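Shop Tech > Small Manufacturing

We use cookies to remember your settings. Accept / Manage

Marit Midtbø
April 1, 2026

1/ We're budgeting a second two-arm bench for Fitotari, our small gear assembly line. I've been asked how I build the number, so I'm posting it as I go.

2/ The arm quote is the easy part. I asked Patex and Zavdale for the same thing: 2 arms, mounts, power supplies, one year of parts. Only Zavdale listed cables as their own line.
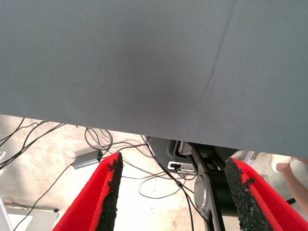
Gripper fingers with the black pads, cables on the floor behind.

3/ Pads are a consumable. I put in 10 spare pairs per bench and I'd rather have them left over than wait on shipping.

4/ Cable management gets its own line too. Trays, ties, longer leads, and a shelf so the small boxes aren't sitting on the concrete.
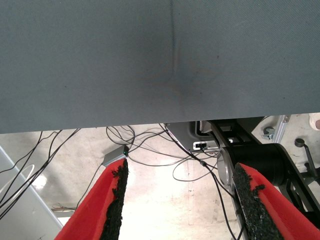
Under the edge of the bench. Green light is on.

5/ Installation: Getachew Belay quoted $2000 for a bench, wiring included. I'm using his figure as is.
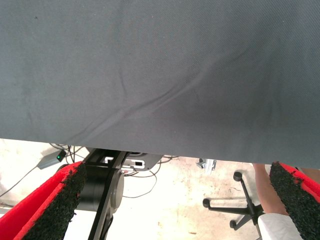 6/ Floor space is the item I left out last time. Finance sees a table, but a bench also needs room for whoever works beside it. An office chair base is wider than you'd think, and when it rolls in next to the arm and the cables you need clearance for the casters. I now draw the chair on the floor plan before I price anything.

7/ Fingers next. We run red ones with pads and metal ones on green mounts. For small gears on a disc I'm pricing the metal set first,

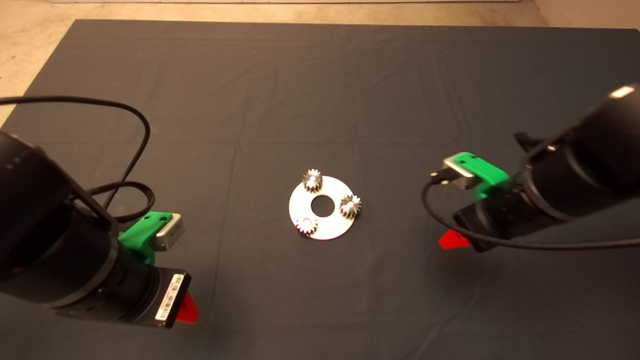 and keeping the padded set as the second option. If both fit under the cap, we order both in June.

8/ Total goes to Abrehet Gashaw for sign-off. I'll post the final sheet after that.

Tagged: automation, budgeting, equipment

Comments

Shewit Alemneh: Did Patex give you a price for cables when you asked?

Marit Midtbø: Yes, a day later. Close to Zavdale's.

Mebrat Birhane: Our building is from 1987 and the outlets ate half the install money. Check yours.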